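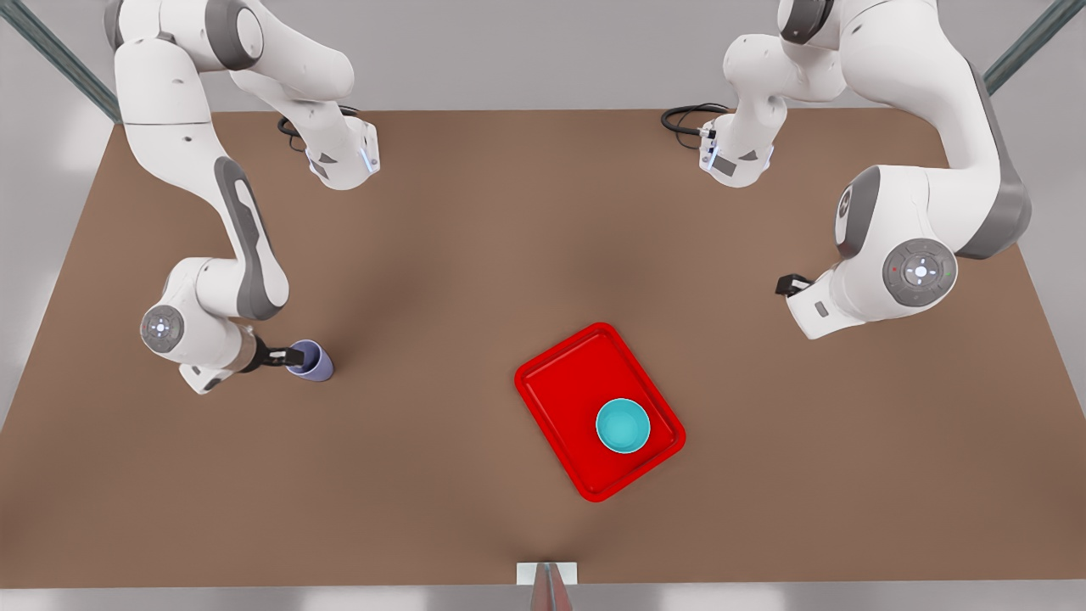

Minutes of the Quarterly Meeting of the Gakcombe Introductions Service, January. The meeting opened at 6:30 p.m. with Ingrid Wojcik in the chair and took up the evening socials for single adults at once, the matter having been carried over from the previous session. Ms. Wojcik reported that participants at the Fovwood evenings had found the small café tables cramped, and several had asked for more room between themselves and the person they were meeting. She proposed a large brown tabletop of the sort shown at the head of these minutes, big enough that two people could rest their arms on it without touching. Members discussed whether the added distance would make conversation harder for those with hearing loss. It was agreed to try the larger tables at one evening and to keep the café tables at the other.

Present: Ingrid Wojcik (chair), Amos Thibodeaux, Anel Maluleke, Loretta Oyelaran.
Apologies: Clyde Fitzsimmons, who sent written comments on item 3.

1. Minutes of the last meeting
Approved with one correction. Under "Other business," the word "engaged" should read "enrolled" in reference to the two members from Fovwood.

2. Membership
Mr. Thibodeaux reported 649 enrolled members at the close of the quarter. Women over fifty remain the largest group. Men under thirty-five continue to enroll and then not attend. Ms. Oyelaran asked whether the welcome letter might be part of the difficulty, as it runs to four pages and does not mention the socials until the third. Mr. Thibodeaux will shorten it and circulate a draft.

3. First-meeting guidelines
Ms. Maluleke presented the revised guidelines for members meeting privately for the first time. The main changes are as follows.
First meetings should last no longer than 90 minutes, and both members should know the ending time in advance.
The cost should be divided equally unless both members have agreed otherwise before ordering.
Members should not give out another member's workplace or home address, including to relatives who ask.

Mr. Fitzsimmons's comments were read aloud. He objected to the rule on dividing the cost, which he considers cold, and asked that it be a suggestion only. Ms. Oyelaran replied that disagreements over the check were the most frequent complaint she received, ahead of lateness. After discussion the wording was changed from "must" to "should" — the form given above — and the guidelines were adopted, three in favor and one abstaining.

4. Photographs in profiles
The meeting considered a request that profile pictures be no more than two years old. Ms. Maluleke noted that staff have no practical way to check the age of a picture. Mr. Thibodeaux suggested that members be asked to write the year beneath it themselves. Agreed, to begin with new profiles only.

5. Spring dinner
Estimates were received from two venues. The Castellanos dining room quoted $1,600 for the evening, with service included. The Fandov Hotel could not confirm its price until its renovation is finished. Ms. Wojcik was authorized to reserve Castellanos. Place cards will carry first names only, and guests will change seats after the main course and again before coffee.

6. Other business
Ms. Oyelaran asked that couples who meet through the service be invited to say so in the newsletter only after both have given written permission. Agreed. The item on evening telephone hours was held over to the next meeting.

The meeting closed at 8:10 p.m.

Minutes taken by Anel Maluleke.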